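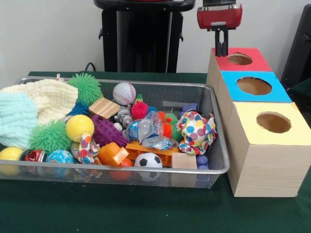 I bought the Nimri sorting boxes on a Saturday and I'm already a fan! They come as a set of three, and my kids' toy pile needed the help. Everything used to live in one wire mesh basket, spiky balls and a baseball and even a soda can all in together.

## Color and holes

Pink, blue and yellow tops, each with a round hole. Easy to tell apart, even for a four-year-old (mine picked favorites right away).

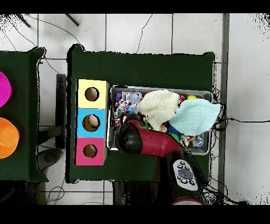
## Sturdiness

Plain tan sides, very light, and they stack nicely in a column. I've had mine out daily since September and
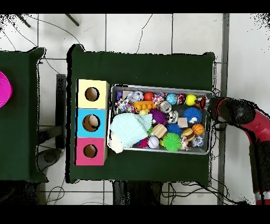 the corners are still crisp. Balls are the most fun to drop in. Long rope toys take some stuffing, so I leave those in the tray.
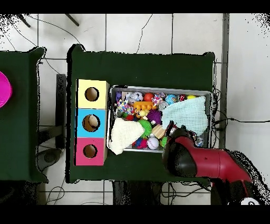 ## Would I buy again?

Yes! Widad Saab has asked for my spare set.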